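How to See the Ostdale Waterfront in One Day

Updated 25/08/2020

Ostdale is small enough to cover on foot, but the ferry times decide the order you do things in. Start at the Old Customs Quay, where the parking lot has 209 spaces and fills early in summer.

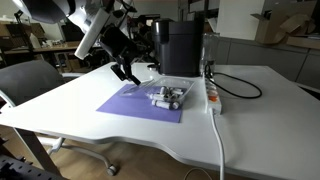
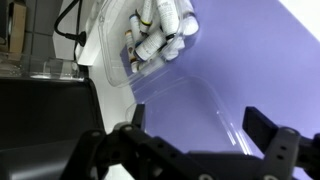

Clear tray on a purple mat (first picture); the purple surface close up (second picture).

Step 1. Buy a ferry pass at the Ondia kiosk. The day pass covers both landings and the return trip. Single tickets are sold on board, cash only.

Step 2. Take the first boat to Domański Lock. The crossing lasts 28 minutes. Sit on the left side going out if you want to see the grain sheds.

Step 3. Walk the towpath back as far as the swing bridge. It is flat and paved, fine for strollers. If the bridge is open to boats, expect to wait.

Step 4. Eat at the covered market. Most stalls close by mid-afternoon, so don't leave it too late.

Step 5. Visit the Vument Maritime Museum. Allow two hours. The rope loft is up 35 steps and has no elevator, but the ground floor and the boat hall are level throughout.

Step 6. Return by the evening ferry from the museum landing. Check the board for the last sailing, which is earlier in December.

Bags can be left at the museum desk during opening hours. There are restrooms at the quay and in the market.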